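Workshop Notes > Robots > Maintenance

Looking After the Kitchen Arm at Sornthorpe

Last updated: February

I have been responsible for the kitchen cell at Sornthorpe for two winters, and I am asked often enough how it is maintained that a written account seems useful. The cell consists of one arm, one multi-fingered hand, a marble counter and a lower table beside it. The arm was supplied by Kestavetti. The hand came separately from Fulline and is joined to the arm by an adapter plate that we had made locally. Most of what follows concerns the hand and the plate, which take up the greater part of my time.

Mechanical inspection

The adapter plate is inspected every Friday before the first session. Power is removed at the cabinet, and the brakes are left to hold the arm in its parked position. Each screw on the plate carries a paint mark across the head and onto the plate itself. If the two halves of the mark no longer line up, the screw is taken out, cleaned, treated with fresh thread compound and tightened again. A screw that has moved is never simply nipped up and left. I followed that practice during my first winter and spent a good deal of it doing the same job twice.

The fingers are then moved by hand through their full travel. A healthy joint gives an even resistance. Any joint that feels gritty is recorded in the log and opened the same day. Last year the middle finger became stiff after 648 hours of running, and on opening it I found flour packed behind the seal. The replacement seal was fitted in one afternoon. Flour has not been used in the cell since that repair.

Cables

The cables to the wrist were rerouted by Godfrey Obura, who built the original cell and still visits when a controller fault is beyond me. His first arrangement was tied too tightly at the elbow and wore through its sleeve. The present one leaves a generous loop and is fastened with cloth ties, which can be undone without a blade. I check the loop with the arm at full reach and again with it folded, looking in both cases for a shine on the sleeve where it has begun to rub.

Calibration

After any work on the hand, the tool position must be taught again. The old value is kept in the controller under slot 299, so that a poor result can be reversed. The arm is brought to the same fixed point from 3 directions, and the readings are compared. Should they differ by more than 2 millimeters, the plate is checked before anything is changed in software. In my experience the software is seldom at fault. 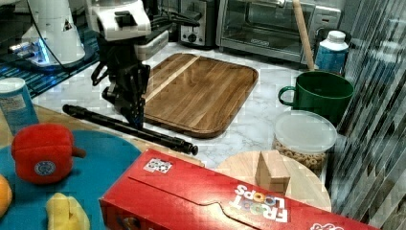 Grip checks follow calibration, and they are carried out on the counter with the household objects left in place. An arm that behaves well over a bare surface can still misjudge its clearance in an ordinary kitchen. A long rod is a demanding thing to hold, because a small error at the fingers becomes a large one at the tip. With the black rod clasped in the hand and its knobbed end down by the near edge of the cutting board, I watch for any slow turning in the grip. The toaster and the toaster oven stand further back, and the speed limit stays at its lowest setting whenever the arm is working on that side. The lower table is treated as a separate zone with its own height value. Forgetting to select it was the cause of our only serious collision, and the bent finger link from that day remains in my desk drawer.

Spare parts

I keep one full set of finger seals, two finger links and a spare adapter plate. The seals are bought through Cowie, whose deliveries are prompt but whose part numbers change without notice, so the old packet should be kept until the new one has been compared with it. The spare plate has not yet been drilled for the revised cable clamp. That work is planned for the next quiet week, along with a new gasket for the cabinet door.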